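Home Repair Basics, Evening Course
Handout 4: Toilets that run, rock and won't fill

Welcome back! Last time was all faucets, and I know a few of you went home and took apart things I hadn't told you to take apart (good for you). Tonight we do the toilet, which scares people more than it should. The water in the tank is clean. It's the same water that comes out of your kitchen tap, so roll up your sleeves and get in there.
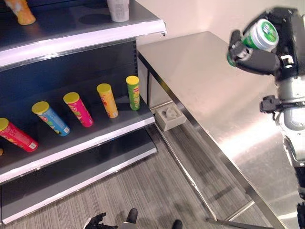
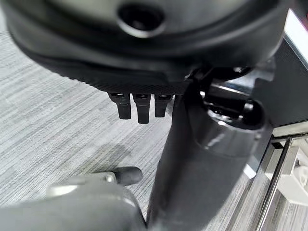

1. What's in the tank

Lift the lid off and lay it flat on a towel, well away from your feet. I cracked one in my first apartment and a matching lid was impossible to find, so I lived with a piece of shelf board for two years.

You've got a fill valve, usually on the left, that lets water in. You've got a flush valve in the middle with a rubber flapper over it. There's an overflow tube, the open pipe standing straight up, and a float that tells the fill valve when to quit. The handle pulls a chain, the chain lifts the flapper, and down it all goes. Flush it a few times with the lid off and just watch. I still do this before I touch anything, even in my own house.

2. The toilet that won't stop running

Start with the food coloring test. Put a few drops in the tank, don't flush, go make coffee. If there's color in the bowl when you come back, the flapper is leaking.

If the bowl stays clear, look at the overflow tube. Water trickling over the top of it means the float is set too high. Bring it down until the water stops an inch below the rim of the tube. On older valves you bend the arm a little, on newer ones there's a screw or a clip you pinch.

Check the chain too! Too short and it holds the flapper open a crack. Too long and it gets caught underneath. I like half an inch of slack, and I snip off the extra so it can't wander.

My house on Lekska Street had a leaky flapper for most of a winter and I didn't hear it over the furnace. The meter said 1820 gallons for April, for one person, and I don't even own a bathtub. A new flapper fixed it in the time it takes to boil an egg.

3. Changing the flapper

Shut off the valve behind the toilet (clockwise) and flush to empty the tank. Unhook the chain, pull the old flapper off its two pegs, and take it to the store with you. They come in two-inch and three-inch sizes and the wrong one will never seal. Wipe the seat with your finger before the new one goes on. If it feels gritty, a kitchen scrubber takes the scale right off.

Don't use the drop-in bleach tablets, please. They eat rubber, and you'll be doing this again next year.

4. Slow or no fill

First make sure the shutoff is open all the way. I've driven across town to Hetden for a friend's "broken" toilet and opened a valve, and that was the whole job.

Next, the cap on the fill valve. Water off, twist the cap, lift it, and look for sand. Hold a cup upside down over the open valve and turn the water on for a few seconds to blow the grit out. If that doesn't help, replace the whole valve. A sponge gets the last of the water out of the tank, one big nut underneath holds the thing in, and you hand-tighten the new one plus maybe a quarter turn. Plastic nuts crack if you lean on them.

5. The rocking toilet

Rocking wrecks the wax ring, and then you've got water under the floor where you can't see it. Snug the two bolts at the base a little at a time, switching sides. Stop when it feels firm. If it still moves, slide plastic shims into the gap, trim them flush, and caulk around the front and sides. I leave the back open so a leak has somewhere to show itself.

Soft floor around the base? Stop there and bring it up in class, we'll talk about pulling the toilet.

For next time

Do the food coloring test on every toilet you have and write down what you found. Bring an old flapper if you've got one, the uglier the better. We'll be in Room 23 again at the Plullard building, same door off the parking lot. The next handout covers traps and slow drains, so wear something you don't love.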